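Student Projects | Shop & Build
November, by Elsa Söderlund

So our gear train is finally in pieces again! Aslak Vik and I wanted a small gearbox for our Karken hand winch, and the round plate with the big hole is the base everything sits on (I scratched it with the file, sorry Aslak).
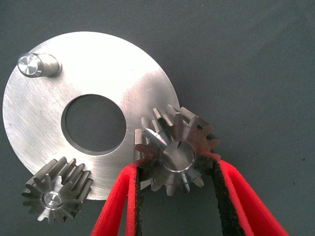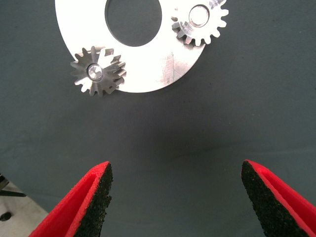 Plate and gears on the cloth

Next we're polishing the pin and trying thicker grease. The last run got to 400 turns before it started squeaking, and I'd love to see 2,232!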